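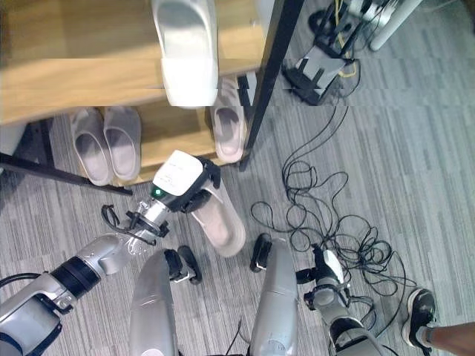
December, Friday, late

Boot bench, Zisterstead training ground. Notes on the stud wear job before I forget the details.

Nineteen pairs came back from the Ruston away match. Brushed, stuffed with paper and left on the racks overnight with the fan on low. Measured stud height this morning with the dial gauge, heel and forefoot, both feet. Numbers are in the Rultix sheet under the match tab. I put Sang's left and right in the wrong columns at first and have fixed it, so ignore any printout from before lunch.

Worst wear is on the outside forefoot, same as last month. Three pairs are under our limit and have new studs in already. Kiprono Biwott's were the oddest — left heel almost new, right heel down 2 mm. He told me he has been planting harder on the right since the ankle knock. Passed that on to the physio room. He wants to keep the old pair for training and I said yes until the sole starts to lift.

Torque wrench: it clicked early on the first 2 boots, so I stopped, reset it and did them again. Whoever used it last left it wound up. Please back it off to zero when you put it away.

Glue test on the loose toe caps, second try. The thin coat with a long clamp held when I bent it by hand. The thick coat squeezed out at the side and peeled. Leaving both under the lamp until Monday, don't move them.

Stock: 61 long studs left in the drawer, short ones fine. If the pitch stays this soft we will go through the long ones before the break. Order put in with the kit office, no date back yet.

Still to do — laces for the under-18s, and find the other gauge tip. It was in the blue tin.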